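로봇 집게는 정말 귀걸이를 집을 수 있을까?

인터넷에는 '무엇이든 집는 로봇 손'이라는 영상이 아주 많아요. 그런데 '무엇이든'이라는 말을 들으면 일단 의심해 보는 게 좋습니다. 영상에는 성공한 장면만 남아 있을 때가 많거든요. 몇 번 떨어뜨렸는지는 잘 안 보여 줘요.

동네 공동 작업실 '디드우드'에서는 손에 쥐고 쓰는 집게를 직접 만듭니다. 이름은 '무고'예요. 어른들은 무고로 물건 집는 동작을 기록해서 나중에 로봇에게 가르치겠다고 합니다. 멋진 계획이지만, 사람이 쥐고 움직이는 집게가 잘한다고 로봇도 잘할까요? 그건 따로 확인해야 해요. 사람은 집게가 조금 빗나가도 눈으로 보고 금방 고치니까요.

집게 끝도 살펴볼까요? 딱딱한 막대만 있으면 동그란 물건은 쏙 빠져나가기 쉬워요. 그래서 무고의 손가락 끝에는 골이 파인 파란 패드를 댔어요. 골이 있으면 물건이 덜 미끄러진다고 하는데, 얼마나 덜 미끄러지는지는 물건마다 다릅니다. 상자를 집을 때와 구슬을 집을 때가 같을 리 없지요.
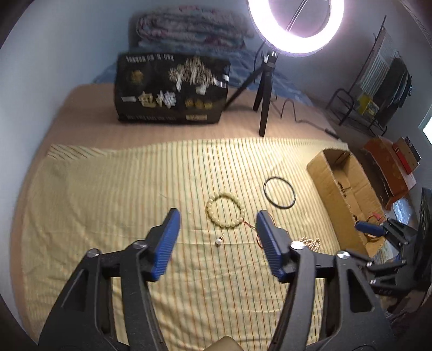

활짝 벌린 집게의 두 파란 패드 사이에 진주 귀걸이 한 짝이 놓여 있다. 바로 너머에는 구슬 팔찌가 있다.

귀걸이는 집게에게 꽤 고약한 문제예요. 한쪽은 둥근 진주이고, 다른 쪽은 가느다란 금색 기둥이에요. 진주를 잡으면 구를 수 있고, 기둥을 잡으면 손가락 사이로 빠질 수 있어요. 게다가 천에는 주름이 있습니다. 집게가 천까지 같이 집어 버리면 그걸 성공이라고 불러도 될까요?

팔찌도 만만치 않아요. 연한 연두빛 구슬이 밑에 깔린 천과 색이 비슷하지요. 우리 눈에는 보이지만, 카메라로 물건을 찾는 로봇이라면 헷갈릴지도 몰라요.

작업실의 쓰지 타쿠미 아저씨는 화요일마다 결과를 공책에 적습니다. 지금까지 작은 물건 집기를 200번 했고, 172번 성공했대요. 꽤 높은 점수 같지요? 그래도 물어볼 것이 남아 있어요. 쉬운 물건만 많이 집은 건 아닐까요? 떨어뜨렸다가 다시 집은 것도 성공으로 셌을까요? 아저씨에게 물었더니 다시 집은 것도 넣었다고 합니다. 그러면 한 번에 집은 횟수는 172번보다 적을 수 있어요.

집에서 해 보기
나무젓가락 두 개와 고무줄로 집게를 만들어 콩, 단추, 지우개를 집어 보세요. 한 물건에 열 번씩 하고, 떨어뜨린 것도 빠짐없이 적으세요. 그다음 젓가락 끝에 고무 조각을 붙이고 똑같이 해 봅니다. 콩은 동생이 입에 넣지 못하게 잘 치워 두세요.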